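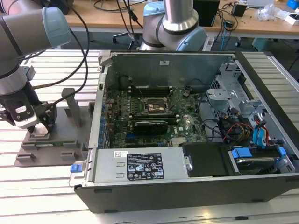

Page last changed: February, evening

Open day at the Gakeo repair and training workshop, Brasent

I have wanted to visit Gakeo for a long time. They repair old office computers and teach people how to do it, and once in the year they open the doors to everybody. This time I managed to go. The workshop is in Brasent, behind the old bus depot, and from the station it is a walk of 23 minutes if you don't take the wrong bridge. I took the wrong bridge.

The doors opened at ten in the morning. At the entrance one receives a paper sticker with a number and a small plan of the building. My number was 12, so I was in the first group. The plan was drawn by hand and it had the toilets on the wrong floor, but the rest was correct.

We started on the ground floor, where the computers arrive. They come from offices, schools and sometimes from private homes. Every machine gets a sheet of paper, and on this sheet is written what is missing, what is broken and what somebody already tried. Our guide told us that last year 2,913 computers came in through this door and 1,155 of them went out again as working machines. The others were used for parts. I found this a good result, but a man in our group thought that it should be more, and they discussed it until the second group was already standing behind us.

The part I liked most was upstairs, in the room with the open computers. I have used computers in my work for many years and I had never looked properly inside one. The tower we saw was lying on its side on the table with the side panel taken off, so that you look down on the green motherboard as if on a town from a hill. The case is black plastic outside and silver metal inside. On the board there is a small Dell logo, at the lower right, and I would not have noticed it if a girl next to me had not read it aloud.

What surprised me is how much of the board can be understood after only a short explanation. The square place in the upper middle is the socket, where the processor goes, with a metal bracket to hold it. There was no cooler on it, and this was good for us, for normally the cooler hides all this part. Next to it are the dark slots for the memory. Below the socket is the graphics card, a slim black one, and it stands in its own slot. Along one edge of the board is a row of blue capacitors. I had to ask what a capacitor is. The guide said that it keeps a little bit of electricity and gives it back when needed, and also that on old boards it is one of the first things to check, looking if the top is flat or swollen.

On the left side of the table was a dark grey tray with raised blocks at the edges, and in a slot at the front of it lay a thin green board with small dark chips. It looked like a memory module. I asked how one handles such a thing and the answer was: by the short ends, with clean and dry hands, and after touching something of bare metal. I wrote this down. At home I have always held them by the middle.

Then the guide explained how a memory module is put into its slot. There is a small gap in the row of contacts and it has to meet the small bridge in the slot. If they do not meet, turn the module, do not push. When it is the right way round you press on both ends until the clips close. Many people stop too early, she said, and then they bring the computer back and say that it is dead.

I tried it myself afterwards at the practice table in the next room, with an old board that could not be hurt any more. The first clip closed at once. For the second I needed more force than I would have dared to use alone – it makes a sound as if something breaks, but nothing is broken. A boy beside me did three in the time I did one.

In the same room they had the Pitov box. This is a plastic box with drawers which they designed for sorting screws, with a printed picture of each screw in real size on the front of the drawer. You hold your screw against the picture and you know where it belongs. I would buy one immediately, but they are made only for the workshop. They told me that I can make the same with a tea box and a pencil.

Lunch was in the yard. There was bean soup, bread and a cake with plums, and you paid what you wanted in a tin. It was cold and the tables were a little too low, so most people ate standing.

In the afternoon there was a talk about Ye, their small project for schools. A class receives one complete computer in pieces and has one term to put it together. The talk was interesting but the room was too warm, and the sound from the corridor came in. I also would have liked to see one of the manuals that the classes use. There was only one copy, and it was going around in the front rows and did not reach us.

Some practical things, if you want to go next year. Come in the morning, the groups after lunch were twice as big as ours. The stairs are steep and I saw no lift. Coats can be left at the entrance. You can bring one broken computer and they will look at it for free, but only until three o'clock, and you should write your name on the power cable as well. The entry costs nothing.

I went back over the right bridge and at home I opened my own computer. It had very much dust in it, and one of the two memory modules was not pressed in completely.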